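Two-Arm Build, Handout 4: Shelves, Basket, First Pick Routine
Trarosbridge Shared Workshop, evening group
Notes by Đức Văn

OK, so last time we got both arms bolted down and talking to the same computer, and I promised we'd do something more fun than waving. This session is the shop counter task: things on shelves, a basket in the middle, two arms that have to share. If you missed handout 3, go read the part on homing first. I mean it! An arm that thinks it's somewhere else will find your shelf very quickly.

Where things go

Put the basket down first and build out from it. I used to start with the shelves and then spend half the evening nudging everything. Run the basket lengthwise, away from you, between the arms. The shelves go left and right, turned so the low step faces the basket and the high steps climb toward the back corners. Once you like it, put tape on the table at every corner, because somebody will bump it (me, usually).

At Idstead we tried this with the shelves square to the table edge. The low step was fine, but the elbow had to fold up so tight for the back tier that the joint hit its limit. Turning the shelves fixed most of that.

Settings to start from

Closing speed: 500
Travel speed, empty: 900
Travel speed, holding something: 800
Steps in my saved run, if you want to compare: 2319

Those are raw units in the Phan controller, so don't go hunting for millimeters. Closing speed is the one you'll fiddle with. Snack bags are awful to grip – the wrapper gives, the fingers keep coming, and you get crumbs. Boxes are easy. Start with a box.

Who reaches for what

Left arm takes the left shelf, right arm takes the right shelf, and only one of them may be over the basket at a time. In the Takosgate code that's the "basket lock" flag. Set it before the arm starts its swing in, and clear it after the arm is back over its own shelf. I cleared mine too early in April and we had a very expensive handshake. 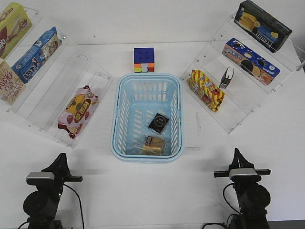 4 min read

Look at the lowest steps when you plan your first picks. With a bag lying flat on each side, strawberry one on the left and the yellow striped one on the right, you've got a matching pair of reaches and can tune both arms against each other. The Pocky box is my pick for the left arm's first upright grab. Leave the cube behind the basket until later; it's the farthest reach past the rim and you'll want your wrist angles sorted.

Also, watch your cables. Mine loop down beside the arms, and you need slack for a full wrist turn but not so much that it drags across the table. Turn the wrist by hand with the power off and see.

For next time

Get one box from a shelf to the basket, each arm, ten tries, and write down where it missed. Bring the notes even if they're ugly. We'll do the wrist cameras after that – bring a laptop charger, the outlets by the window are dead again.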